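High school teams should stop punting so much

Every fall I watch the same thing. A team reaches midfield, picks up eight yards on three plays, and sends out the punter on fourth and two. The ball goes into the end zone or takes a bad hop out of bounds, and the offense has traded a decent chance at a first down for a short stretch of field.

I kept the book for Flaltska last season. We ran 88 plays on fourth down, and 50 of them were punts. Too many of those came from the other side of midfield. High school punters are not pros. A kick that nets 25 yards is a good night for most of them, and a low snap can cost you the game.

Jarrah Maihi, who coaches at Katene, disagrees with me. He says his defense is the best unit he has and he would rather give it a long field. I understand that. But his defense also gets tired, and the way to rest it is to keep the ball. Katene lost to Laten in the last minute after punting from the Laten 41 with a yard to go.

The other argument is about nerve. If you go for it and miss, the parents in the stands blame the coach. If you punt and lose, they blame the cornerback. That is a poor reason to call a play. 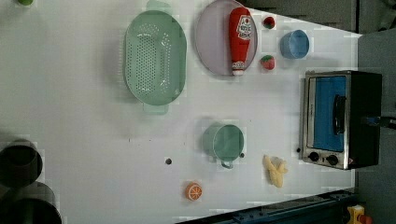
Fourth and short should be settled in August, when there is time to argue about it. Ayane Maruyama and I did most of our arguing then. We ended up with a simple rule: past our own 45, with two yards or less to go, we run the offense. The players know it by the first scrimmage, and they plan for four downs instead of three.

It will fail sometimes. Punting fails too, and we have all gotten used to it.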